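Open Day at the Wulto Lab: Chips, Cables and a Very Patient Robot

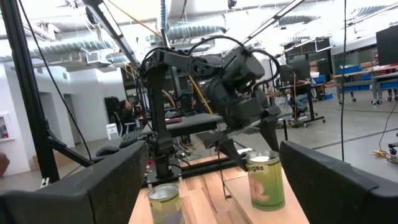
Remo Hubmann wrote to me the next morning that he could have watched the can routine until they turned off the lights, and that he still doesn't get why picking up a snack should be so hard for a machine that costs more than his car. Fair question, Remo! I asked it too, and I got a pretty long answer.

So, the visit. We were let in through the back on January 11, 2019, and I'd pictured something like a car factory, all fences and flashing lights. What I got was a big bright workshop with silver ducts running all over the ceiling, people at their computers, and a wooden table where the black arm does its practicing. The team calls it Irnik. There's a second one called Starik, and they argue about which is better behaved.

The day's job was cans. Down comes the arm, the two fingers line up with a green one on a raised board, and you find yourself holding your breath (I did, every time). A can rolls if you nudge it and dents if you squeeze it, they told us, so the last inch is where things go wrong. They've logged 3167 tries since July, and 117 of those were in the week before we came, which sounds like a dull week to me, but they seemed thrilled about it.

I got to press the start button for two of the runs. One was perfect. The other ended with a can on the floor and a round of applause, mostly from me.

The next open day is in July, and the tour takes 4 groups. Put your name down at the front desk if you want in, and wear comfy shoes, it's a concrete floor and there's a lot of standing.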